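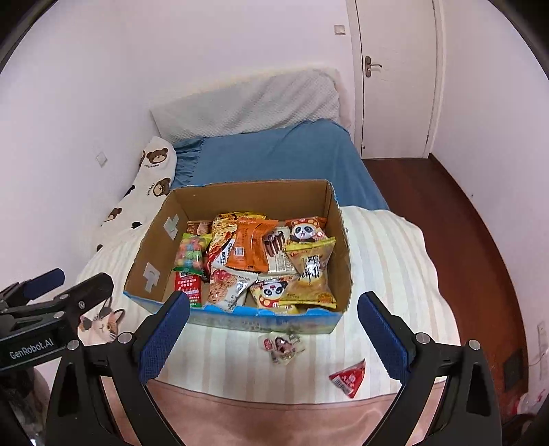

Packaged snacks in an open cardboard box.

Unit 6: How a Customs Union Makes Decisions

Reading for this unit: chapter 4 of the course pack, plus the short text of the Onelberg agreement. Bring both to the seminar.

1. Free trade area or customs union

In a free trade area, members drop tariffs on each other's goods but each keeps its own tariff toward outsiders. In a customs union, members also share one outside tariff. The second arrangement takes away a power that national parliaments used to hold. Most of the political arguments in this unit come back to that point.

A free trade area needs rules of origin, so that goods don't enter through the member with the lowest tariff and then move on duty free. A full customs union can mostly do without them inside its borders.

2. The Onelberg case

We will work with a model union of three members: Onelberg, Ollstead and Thiele. The common tariff schedule has 1335 lines. A change to any line needs the consent of all three governments. Onelberg is the largest economy and wants lower tariffs on farm goods. Thiele has a large farm vote and has blocked the change twice.

Ollstead usually sides with Onelberg but has an election in June, and its main opposition party is running on a promise to leave. Keep the election in mind when you read the minutes in the course pack — the Ollstead delegation says very little in them.

3. Unanimity and majority voting

Unanimity protects small members. It also lets one government hold up a measure in order to win something unrelated. Majority voting is faster, but a government that loses a vote still has to defend the result at home. Many unions use both, with unanimity kept for taxes, new members and treaty change.

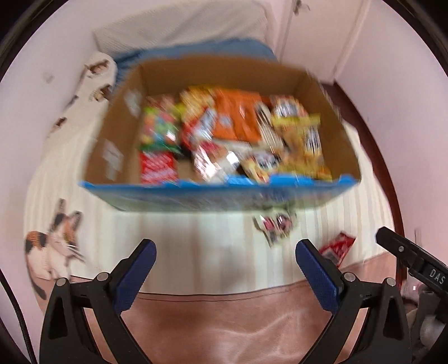 Can a member of a customs union sign its own trade deal with an outside country?
Usually it can't make a deal that covers tariffs on goods, as the outside tariff is shared. Services and investment may be left to each member, depending on the treaty.

4. Leaving

An exit clause normally sets a notice period and says who pays for commitments already made. In our case Ollstead owes a share of the Etoseo port project, which runs past any likely exit date. The treaty doesn't say what happens to that share.

Points to look for in the text:
Who can give notice, the government or the parliament
Whether notice can be withdrawn
Which rules apply at the border during the notice period

5. Written work

Write a position paper of around 2000 words for one of the three governments on the farm tariff vote. Add a summary of no more than 200 words. The paper counts for 40 percent of the course grade. Cite treaty articles by number, and put the name of your government on the first page.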